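Ruline Grasp
Perception and motion software for two-arm cells

Overview | Features | Requirements | Licensing | Support

Most robot software demos take place in a world where every object is a cube and every cube is blue. Ruline Grasp was written for the other world, the one where products come in shiny film, land any way up and have no opinion about which side is the front.

Grasp takes the streams from your wrist cameras and one fixed overview camera, works out what can be picked up and in what order, and hands joint targets to the controller. It runs on a single PC under the bench. It does not need a cloud account, and it will not email you a weekly digest of your own robot's activity.

What's in the box

The box is a download, but the pieces are:

Grasp Core, the perception and planning engine. It finds film packs, pouches, cartons and bags, and proposes up to 32 grasps per view, ranked, with the reason for each ranking written in words a tired person can read.

Two-Arm Planner, which keeps a pair of arms on a shared rail out of each other's way. It treats cable loops as part of the arm, a feature requested by everyone who has ever replaced a cable.

Replay, a timeline viewer with all camera streams lined up against joint positions and gripper opening. Scrub back to the moment before things went wrong and look at what the planner believed. It's frequently embarrassing. Bring a colleague.

Bridge, the adapter layer. Drivers for Zwane and Fiditz controllers are included. For anything else there is a documented socket interface and our sympathy.

Requirements

A Linux PC with 32 GB of memory and a recent graphics card. 2 wrist cameras, one overview camera. The overview camera should be bolted down. A clamp is a suggestion, and by August it will have moved.

Licensing

Bench license: one cell, 1000 logged episodes, all features.
Floor license: one cell, no episode limit, phone support.
Existing Grorklow users can import their calibration files directly. The importer will complain about the units, then convert them anyway.

Candy packets and a paper bag
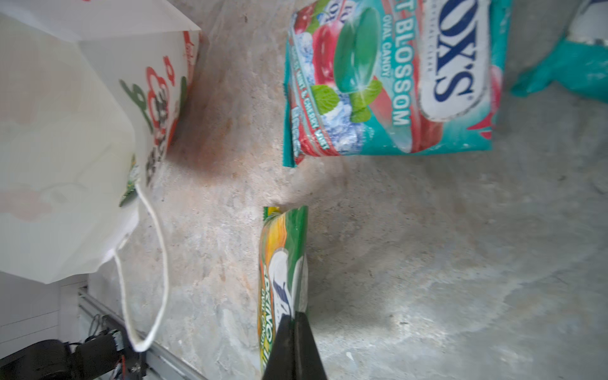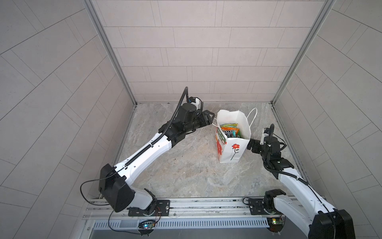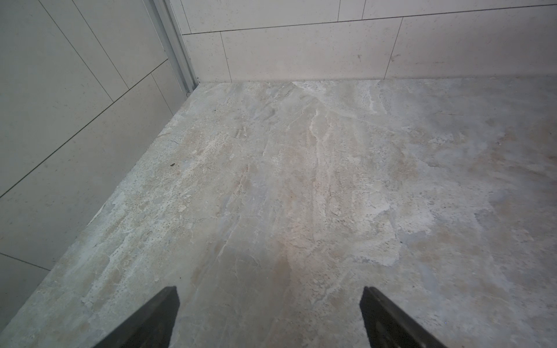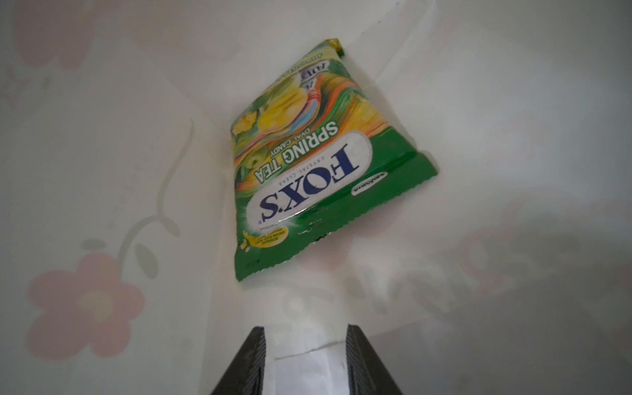

Release 2 replaces the old grasp scorer, which judged a surface by how flat it looked and so had a low opinion of nearly all retail packaging. The new one was trained on 2000 hand-labeled grasps and scores the film by how it is likely to fold between the fingers. Candy is a good argument for the change. The green packet pinched by the closed fingers has buckled lengthwise, logo and all, and the tracker has to go on treating it as the same packet once half its printing has disappeared into a crease. The green one against the flowered white paper is upside down with its brand name perfectly readable, provided you are too. Grasp matches print at any rotation, so there is no "this side up" setting to forget. Glare is handled separately, by a mask you can inspect and edit in Replay.

Also new in this release: the planner now accepts a keep-out volume for container rims and handles, drawn by hand on the overview stream or fitted automatically. Automatic fitting works well on stiff containers. On soft ones it refits after every move, which costs a little cycle time and saves a lot of dragging things across the bench by a handle.

Known limits

Fully transparent film is still hard. Grasp will report low confidence and wait for you, a courtesy we recommend leaving switched on. Packs under tension, such as multipacks joined by a perforated strip, are detected as one long object with strange ideas about physics.

Questions about fit go to Abhishek Mittal in applications, who will ask for a Replay log before he asks for your name.

Download trial | Read the manual | Release notes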